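Cotwood Folds: a set of clothes-folding pictures and notes
README, second version
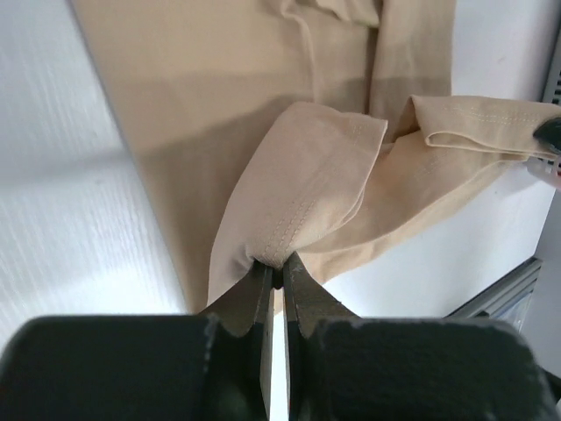 I started this collection with my own laundry pile and a stubborn idea that folding clothes is more interesting than it gets credit for. If you've ever stood over a pair of khakis trying to get both hems to line up (and then watched the waistband slide off sideways), you already know what most of this set is about. It's 161 short folding sessions with a page of notes for each one, all sorted by what kind of thing was being folded and how it was folded.

I'm going to keep this README loose, so if you want the quick version: the pictures are in the folder called sessions, the notes are in the folder called notes, and the two match up by number. Everything else is me talking about cloth.

What's in it

Plain everyday clothes, mostly. Pants, button-up shirts, T-shirts, pillowcases, dish towels, a few aprons. I left out socks on purpose. Socks are a different sport and I'd like to do them properly someday. There are no fitted sheets either, and please don't write to ask me about fitted sheets!

The sessions split up like this:

Pants and shorts: 74
Shirts of all kinds: 63
Towels, pillowcases and aprons: 24

Pants got the most attention because I kept finding new ways to get them wrong. A pant leg looks like a simple long rectangle until you try to lay one on top of the other, and then you find out the inseam has its own opinions about where the fold should go. I have a soft spot for the ones in tan and khaki. The color shows every crease, and the stitching along the hems is easy to follow when you're trying to work out which edge is which.

How the folding goes

Most sessions begin with the piece dropped in a heap, the way it would come out of a basket. First comes the hunt for an edge. A hem is a great thing to find early, being thicker than the cloth around it, and a double line of stitching gives you something to follow with your eye or your thumb. Collars are good too. Pockets are a trap, especially side pockets on soft pants, which feel exactly like an edge right up until you pull and the whole lining comes out to say hello.

Once there's an edge, the piece gets lifted a little and laid back down flat. Then smoothing, then the first fold, usually the long way. Then a second fold across, and sometimes a third if it's a long piece. I wrote down the fold style in each note using the names I grew up with, so here's what they mean:

Half and half: folded once the long way and once across. Towels and pillowcases mostly.

Leg over leg: pants folded down the middle so the legs stack, then brought up from the hem to the waist, then once more.

Store fold: shirt face down, sides in, sleeves tucked back, bottom up. Looks nice, takes forever.

Kitchen fold: in thirds the long way, then in half. I use it for dish towels because the drawer is narrow.

The lazy one: whatever happened. There are more of these than I planned on.

What the notes say

Every note has the same handful of lines at the top: type of item, color in plain words, fabric if the label was still readable, fold style, and whether I called the result neat, okay or messy. Under that there's a free comment. Some comments are one word. Some run on for a paragraph, usually when a shirt made me mad.

The neat/okay/messy thing is my judgment and nothing more. I did try to be fair about it. Neat means the edges line up and I'd put it on a shelf where guests could see it. Okay means it goes in the drawer. Messy means it goes in the drawer and I close the drawer fast. If you want a stricter measure, the file called edges lists how far off the hems were at the end, in quarter inches, for 197 folds. That's more folds than sessions, as a session can have several, but plenty of folds didn't get measured at all because I forgot, or the cat of the house was already sitting on them.

I use color words like tan, navy, cream and "that green." There's only one item listed as "that green" and you'll know it when you get there.

Things I'd warn you about

The fabrics lean heavily toward woven cotton. I like it, it stays where you put it, and it presses flat under your hand. Knits are thin on the ground here, and slippery stuff like satin shows up twice. So please don't take this set as a fair picture of everybody's closet. It's much closer to a picture of mine, plus a couple of bags from the thrift shelf.

Sizes run adult. There are a few kids' shirts in the second half, and they're adorable, but there aren't enough of them to say anything useful.

A close view of cloth can be confusing too. When a piece is half lifted and bunched up, a cuff can look a lot like a shirt tail, and I've gotten mixed up going back through my own pictures. In those cases I trusted the note over my eyes. Where the note was missing I put "unsure" in the item line and moved on. Please leave those as unsure if you make a copy, and don't guess on my behalf.

Some items come back again and again. One pair of pants is in there nine times, with a different fold each time (if you're splitting the set up for any purpose, keep the repeats together or you'll fool yourself). The column called piece tells you which sessions share an item.

Changes since the first version

I fixed the fold names, which used to be a mess of "half," "halves" and "in half." The towels went from being one big group to being split into kitchen and bath. I took out four sessions where the notes plainly belonged to some other shirt. And I added the piece column, after Gronow, a small folding-board project I trade files with, pointed out that my repeats were impossible to track. They were right and I should've done it in January when I first thought of it.

Names you'll run into

Cotwood is the name of this set and also what I call the whole laundry hobby at this point. Maltov is the list of garment types I follow, with one change: I keep aprons with the towels and they'd put them with the shirts. Escobar is the label on the older batch of notes, the ones written before I settled on the fold names. If you see Escobar in a note's first line, expect shorter comments and worse spelling.

Using it

Go ahead and use it, share it, cut it up, teach a class with it. I'd love a mention of Cotwood Folds somewhere if you do, and if you change any of the labels, please say so in your own README so people don't mix up your version with mine. I'd ask that you don't sell it as is.

If you spot a mistake, open an issue with the session number and what you think is wrong. One per issue is easiest for me. I get to them in the evening, usually after the dishes, and I answer pretty much everything.

Still to do

More knits. A proper batch of long sleeves, buttoned and unbuttoned, to see how much the buttons change things. Measuring the rest of the edges (ugh). Sorting out whether a folded-up cuff should count as part of the leg or get its own line in the notes, which I've changed my mind on twice already. Right now it's part of the leg.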